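Press release
2/16/25 | Reading time: 2 min | 34 shares

TULTELETTI OPENS PANTRY SORTING COURSE TO 300 HOUSEHOLDS IN USAR

USAR – Tulteletti, the household education service, announced today that its pantry sorting course will be open to 300 households in the Usar district. Registration is free of charge and closes when all places are taken.

The course deals with fresh food kept at home: which items may share a basket, which are better placed in a bin of their own, and which should stay on the counter in plain sight. Each session is held at a clear white table with ordinary groceries and simple storage.
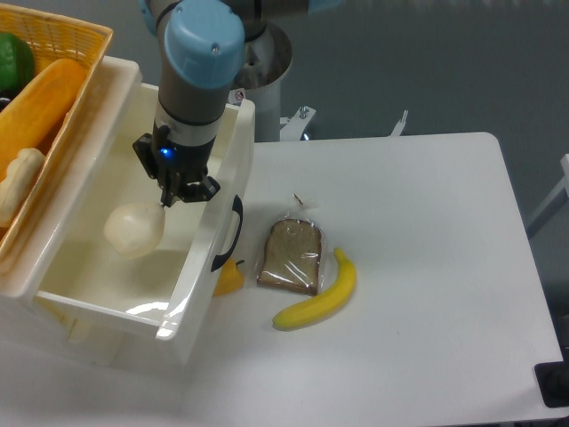
Basket, bin and table: fruit, vegetables and bread at the sorting table.

Participants attend 4 sessions over two months. The opening session covers fruit. Pears bruise easily, and the course handbook recommends a smooth-walled bin that can be wiped clean, with the fruit set down in a single layer. Bananas are kept apart from other fruit and checked daily.
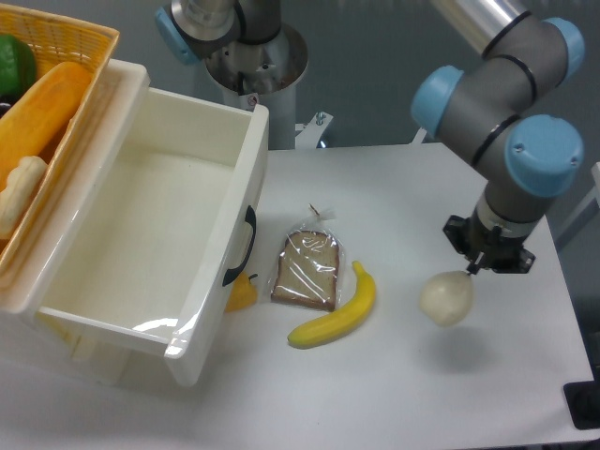
The second session turns to vegetables and bread. Peppers and firm vegetables go into an open woven basket, where air can pass between them. Sliced bread stays in a closed bag on the counter and is used before a new loaf is opened.

"Many families own good containers and still lose food at the back of a shelf," said Anikó Kovács, head of courses at Tulteletti. "We ask people to clear one surface, put everything on it and decide where each item belongs. The rest of the kitchen can wait for another day."

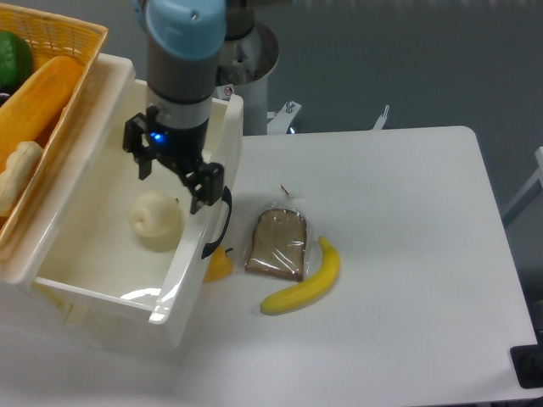

The remaining sessions address weekly shopping and the care of bins and baskets. Households receive a printed handbook – prepared with the Bozsik study circle – and a storage chart for the inside of a cupboard door. Sessions will take place at the Plutent community kitchen, beginning in June.
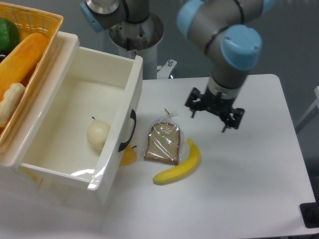

Do participants need to bring their own containers?
Containers are supplied for use during the sessions, and participants may bring a bin or basket from home if they would like advice on it.

Registration forms are available at the Tulteletti front desk and at the Plutent community kitchen.

2 comments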